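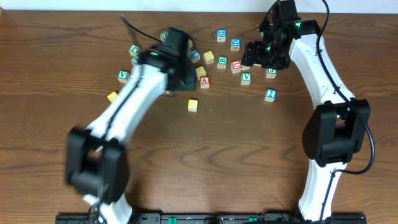
Letter cubes on a wooden tabletop, with two robot arms reaching toward them.

Famano or Flelthorpe? The name question gets its hearing

May 27, 2019

If you have been reading this newsletter for a while you know how much we love a good fight over a place name, and the one in Direll County is the best we've had in years. The county court has agreed to hear the petition over what the town of Flelthorpe should be called on its own charter, and both sides get to make their case in full!

A quick refresher for new readers. When the town was incorporated, the charter opened with the words "Flelthorpe, also called Famano." Famano was the older name, used by the families who farmed along the creek before the rail stop went in. Flelthorpe was the name the railroad painted on its depot. The people writing the charter couldn't settle on one, so they put in both and went home. For decades it hardly mattered. The post office used Flelthorpe, the grade school used Famano, and the water bills used whichever one the clerk had a stamp for (we have seen bills with both).

Then came the new county map, printed with Flelthorpe only. A petition to restore Famano as the single legal name went around in April and came back with 1,214 signatures, well past what the charter asks for. The town council put it to a vote and it failed, 2 in favor and the rest against, and the petitioners took it to court.

What makes the case so interesting is that the petitioners aren't asking the court to pick a name. They are asking whether the phrase "also called" gives Famano equal standing. If it does, they say, the county had no business leaving it off the map, and the council had a duty to send the question to the voters instead of settling it in chambers. The council's lawyers read the same words the other way. To them, the first name is the name and the second is a courtesy, like a nickname in a phone book.

We've been through the old charter meeting minutes, and they are wonderful reading. The debate over the name runs from page 31 to page 39, longer than the part on taxes. One speaker wanted Famano alone, on the grounds that it was already on the gravestones. Another wanted Flelthorpe alone so that freight would stop going astray. A third offered Bartoš, after the creek, and got a good deal of support until somebody asked how it was to be typed. The creek still carries the name, little hook and all, on the sign at the bridge, though the county map leaves off the hook. Several readers have written to ask whether that can be fixed too. We'd love to see it!

The minutes stop short of saying why "also called" won out over plain "or," which was in the first draft. You can bet both sides will have something to say about that. An "or" would have helped the petitioners a great deal. "Also called" can be pulled either way, and it has been.

Whatever the court says, changing a name on paper is slow work. Deeds, road signs, voter rolls and the fire district papers would all need a look, and the county hasn't said who would pay. The petitioners want old documents to stay valid under either name, which seems sensible to us and has drawn no objection so far.

Seats in the hearing room are open to the public, first come, first served. Copies of the charter and the minutes can be read at the front desk of the Direll County library during regular hours. Ask for the name file. They will know which one you mean.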